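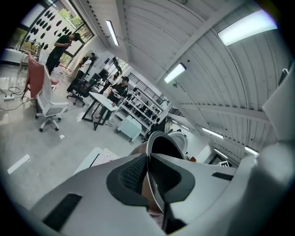 Ribbed white barrel vault with recessed fluorescent panels over a workroom

A barrel-vaulted ceiling is a ceiling in the form of a continuous arch, carried along the length of a room like half of a tube laid on its side. It is one of the oldest ways of covering a long space. In modern buildings the curve is often a light inner lining hung below the roof, and the shape has little to do with holding the building up.

Construction

Masonry vaults push outward along both sides and need thick walls or buttresses to resist the push. A lined vault avoids this. Curved ribs are fixed to the roof frame, usually at even spacing, and sheets are bent over them and fastened at the edges. Corrugated or ribbed sheet is a common choice. It bends easily across the ribs, stays stiff along them, and its parallel seams hide the joints between one sheet and the next. Beams that cross the vault may be boxed in or left showing and painted to match.

Lighting

Fixtures are harder to place in a curved ceiling than in a flat one. Flat rectangular panels have to be set into a cut opening with a frame that takes up the difference between the curve and the panel. Long, narrow panels running with the length of the vault need the least adjustment. Wide panels set high on the curve give a broad, even light. White linings are preferred in workrooms, where they spread light from the panels and from windows in the end or side walls. A glossy pale floor adds to the effect but can cause glare.

Sound

A hard vault tends to gather sound and return it toward the middle of the room, and speech at one end may be heard clearly at the other. Chairs with fabric backs, curtains and soft wall coverings reduce this slightly. Perforated lining with an absorbent layer behind it works better.

Use in workrooms

The form is found in train sheds, market halls, gyms and converted storage buildings. The Rosser building in Jemska, a former seed warehouse, was lined in ribbed white sheet by the architect Tyra Öberg and divided into 3 workrooms. The largest is 20 feet wide and 40 feet long. Power in rooms of this type is often supplied from the walls, and desks in the middle of the floor may depend on extension cords and power strips.

Upkeep

Dust settles on the seams near the foot of the curve and is brushed off lengthwise. Stains along a seam can be a sign of a roof leak or of condensation behind the lining.

See also

Groin vault
Suspended ceiling
Troffer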